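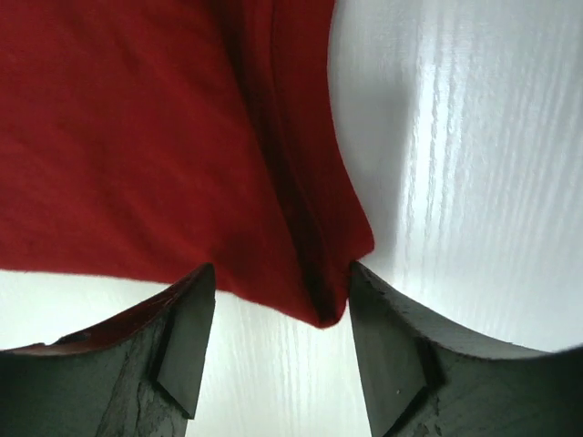 Red fabric, gathered to a point at the bottom.

From: Xinyi Jiang
To: corkness-laundry list
Date: December 8, 2024
Subject: Re: the pinch fold, again

Anahera Mudgway wrote:

> I timed myself on T-shirts using the pinch fold from the Grimshaw
> handout and it is so much quicker than folding flat. No creases
> either. I think we should teach it for the whole Corkness sort,
> all 2000 shirts, and skip the laying-out step. Has anyone
> got a reason not to?

I have a few. I tried it in August on 96 shirts from the Banari bags and my pile looked fine until I had to stack it. Maybe yours are better behaved than mine.

1. Creases

The handout says a pinched shirt drops flat by itself. I doubt it. When you pick up jersey by a single point, the folds all run to that point, and they stay there unless you put the shirt down and smooth it. By then you have laid it out anyway, so where is the time saved? Heavy cotton forgives you a bit. Thin cotton doesn't.

I still start with the neckline away from me and the hem close, sleeves tucked so the sides come out nearly straight. A dark red tee, done that way on a white table, is easy to check at a glance.
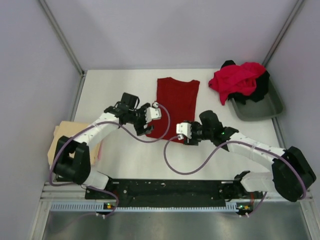 2. The tray

Anahera, did your timing include getting the shirts out of the tray? Mine are never in a neat pile. There is always something bright hanging over the rim with something black underneath, and pulling one brings the other. I'd want to see a time for the whole job before I believed it. Also, were they all the same size? The Gravico lot had 300 children's shirts in it and those are quick however you fold them.

3. Lint

Small point, but I do care about it. Red shows every white speck, and a shirt that is never spread out never gets looked over. 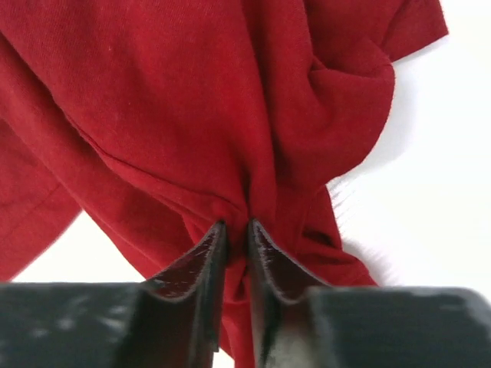 I'm not against trying it again. If somebody wants to do one tray each way with the same mix of shirts, I'll do the flat half, and we can compare the stacks the next morning – after they've sat overnight, please, as mine leaned badly by then.

Until that happens I'd leave the Corkness instructions as they are.

Xinyi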